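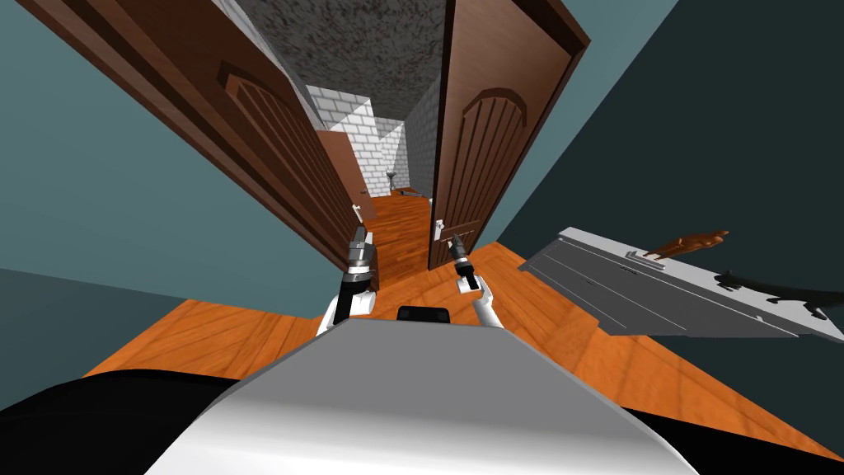

Associação de Apicultores de Indenville
Acta da assembleia geral ordinária

A sessão abriu às dez horas, em segunda convocatória, por não haver quórum às nove e meia. A mesa leu a ordem de trabalhos, enviada aos associados por correio electrónico:

1. Leitura e aprovação da acta anterior
2. Colheita de Primavera
3. Extractor e material comum
4. Colmeias na encosta de Zinmont
5. Feira de Fadinport
6. Outros assuntos

Ponto 1. A acta anterior foi aprovada com uma correcção. Onde se lia "alças devolvidas" deve ler-se "alças por devolver".

Ponto 2. A direcção apresentou os números da colheita de Primavera. Deram entrada na melaria mais de 2876 quilos de mel, quase todo de rosmaninho. O mel de eucalipto ficou de fora da soma porque parte dos lotes ainda está a decantar. Vários associados queixaram-se da humidade alta nos lotes entregues depois das chuvas. Ficou assente que a melaria passa a medir todos os baldes à entrada com o refractómetro e que o valor é escrito na guia de entrega. Os lotes acima de dezoito por cento são guardados à parte e não entram na mistura comum.

Pediu-se também que os baldes venham com a tampa identificada. Na última entrega apareceram três sem nome - dois já foram reclamados, o terceiro continua na prateleira do fundo. 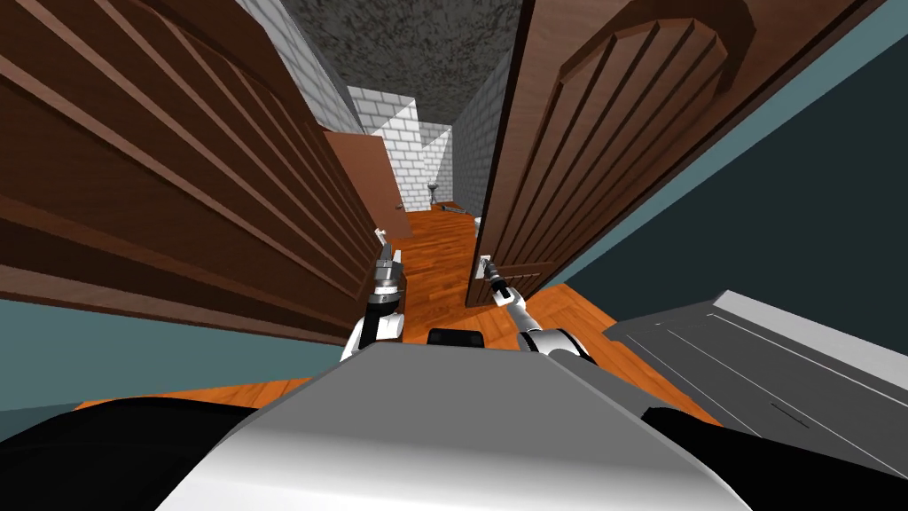

Ponto 3. O extractor eléctrico tem o rolamento inferior gasto. A firma Marquez deu um orçamento de 918 euros para a reparação, com mão-de-obra e deslocação. Discutiu-se se valia a pena reparar ou esperar pela compra de um novo. A direcção lembrou que a candidatura a apoio para equipamento só tem resposta em dezembro e que a cresta de Verão não pode esperar por isso. A reparação foi aprovada por maioria, com quatro abstenções. Até o extractor voltar, usa-se o manual, por marcação na folha afixada na melaria. Cada associado tem direito a uma manhã ou uma tarde de cada vez.

Quanto ao restante material comum, o derretedor de cera está em bom estado. Faltam dois garfos de desopercular e uma peneira dupla. Quem os tiver em casa deve entregá-los na melaria até ao fim do mês.

Ponto 4. A junta de Zinmont autorizou a associação a manter as colmeias na encosta por mais um ano, nas mesmas condições. Existem lá neste momento 177 colmeias, de vários associados, e a junta pede que todas tenham o número de registo visível do lado do caminho. Pede ainda que se limpe o mato à volta dos assentos. A direcção propôs dois sábados de limpeza, a combinar com quem lá tem efectivo. A proposta foi aprovada sem votos contra.

Falou-se depois da vespa asiática. Foram comunicados ninhos novos junto à ribeira, do lado nascente. As armadilhas colocadas em Março apanharam muitos insectos que não interessavam, e por isso vai experimentar-se outro isco, com menos açúcar, e redes de malha mais fina nas tampas.
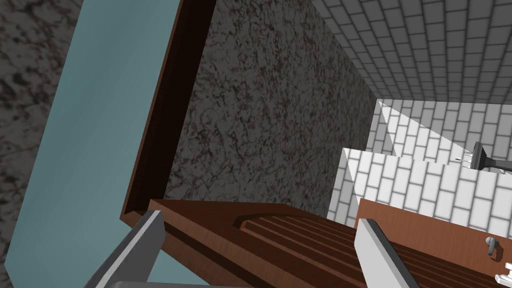
Um associado perguntou se as harpas eléctricas, que já se usam noutros apiários, não dariam melhor resultado do que as armadilhas, e se a associação podia comprar uma para experiência. Acrescentou que no Verão passado perdeu enxames fortes, com as abelhas paradas à entrada da colmeia e sem sair ao campo. A direcção respondeu que não há verba este ano, mas que vai pedir preços e trazer o assunto à próxima reunião. Lembrou também que a redução das entradas das colmeias deve ser feita já, em todos os apiários da encosta.

Ponto 5. A associação volta a ter banca na feira de Fadinport. O espaço é mais pequeno do que no ano passado e só leva uma mesa comprida. Decidiu-se vender apenas frascos de meio quilo, com o rótulo comum, e deixar as velas e o sabão para a venda de Natal. O preço por frasco mantém-se. A escala da banca será feita na semana anterior.

Ponto 6. Foi pedido que a formação sobre tratamento da varroa seja repetida num horário fora do expediente. A direcção vai tratar disso com o formador. Recordou-se que as quotas em atraso impedem o uso da melaria, conforme o regulamento.

Nada mais havendo a tratar, a sessão foi encerrada ao meio-dia e vinte. 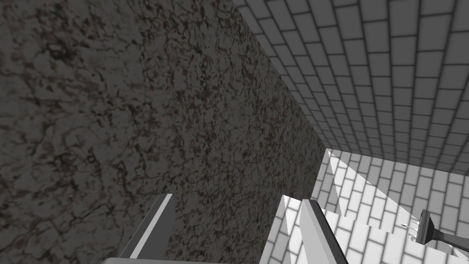
Indenville, 2/8/26

A presente acta foi lida e aprovada em minuta, para produzir efeitos imediatos, e vai assinada pela mesa da assembleia. O orçamento da reparação e a autorização da junta de Zinmont ficam em anexo e podem ser consultados na melaria, nas horas de abertura.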